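Wood Finishing and Care, Unit 7: Film Finishes
Instructor: Marisol Benavides
Handout revised 29 January 2019

Read this before the shop session. Bring your sample board from Unit 6, sanded to 180 grit on both faces.

What a film finish does

A film finish sits on top of the wood and hardens there. Varnish, lacquer and shellac all belong to this group. Oils such as linseed and tung soak in and leave very little on the surface. Most store-bought "Danish oil" is a mix of oil and varnish, so it falls between the two groups.

The film slows the movement of water vapor in and out of the board. It does not stop it. A tabletop finished on the top face only can still cup, which is the reason we coat both faces in this course.

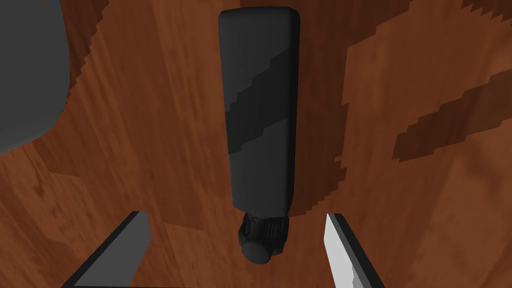

Gloss and sheen

All varnish starts out glossy. Satin and matte versions have a flatting agent added, usually silica, which scatters the light. The agent settles to the bottom of the can. Stir it up slowly with a flat stick before each coat and do not shake the can, as shaking puts bubbles in the varnish.

If you want a satin surface with good depth, build up with gloss and use satin for the last coat only. Several coats of satin tend to look cloudy over dark wood.

Polishing out

Let the film cure before you rub it. Oil-based varnish needs at least 2 weeks in a heated shop and longer in a cold one. A thumbnail pressed into a hidden spot should leave no mark.

Level the surface with 600 grit paper and a little soapy water, using a cork block. Wipe often and check against a low light. Stop when the shiny low spots are gone. Then move to 1000 grit, and after that to rottenstone or a fine polishing compound on a felt pad.

Edges cut through first. Keep the block a finger's width in from the edge and finish the border by hand. 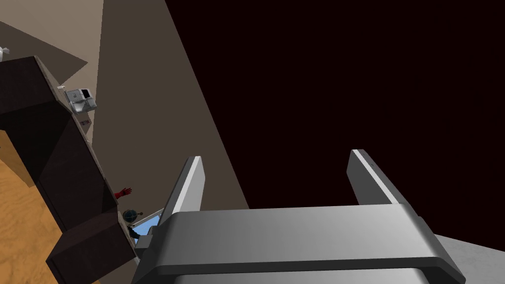 Common faults

Dust nibs: sand lightly between coats and wipe with a cloth dampened with mineral spirits.
Brush marks: the varnish is too thick or was brushed too long. Thin it slightly.
Fisheyes: silicone from an old furniture polish. Seal with dewaxed shellac and recoat.
White haze in lacquer: moisture caught in the film. Wait for a drier day.

Rags with oil or oil-based varnish on them can catch fire without a spark. Lay them flat outdoors to dry, or put them in the water can by the door.

For next time: finish one half of your board in gloss and the other in satin, and write the number of coats on a piece of tape stuck to the end grain.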